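**Ticket 114: faint bands on Kershaw blots**

Status: solved!

Ran the Tarnotov lysate again at 4 pm and the bands were still washed out, even at 88 seconds of exposure. Ponceau looked lovely, so the transfer was fine. I swapped the blocking milk for BSA and left everything else alone.

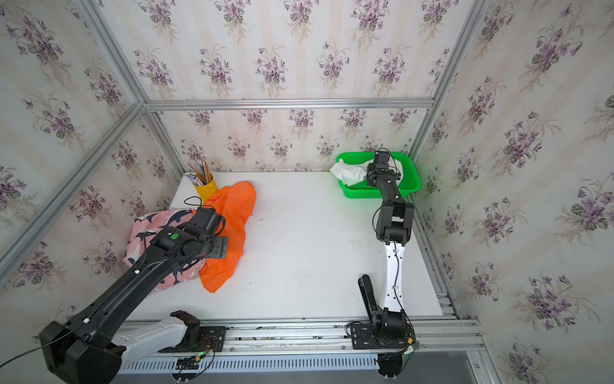

Big jump in signal! The target came up crisp and the background stayed low (so pleased with this one). Temstead had the same trouble in October with their Drusau membranes, and going to BSA sorted theirs too.

Next: 2 more repeats with a 90-minute primary, then I'll update the protocol and change the colour labels on the buffers.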